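Skernum Suture Kit
Gravedia, August 2021. By the Gravedia robotics desk

The Skernum is an add-on kit from Itow for teaching robotic arms to stitch tissue.

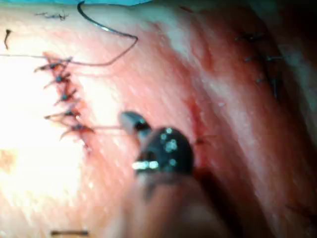
Trình, a training lab that tried the kit in January, reported that knot tying was where it really shone -- and that setup still took too long.

It comes with two instruments and a practice log good for 333 runs. Spacing between stitches can be set by hand, a lovely touch!

Contact Gravedia | © Gravedia | Back to top

Comments
Does the log reset?
Great kit, wish the manual were longer.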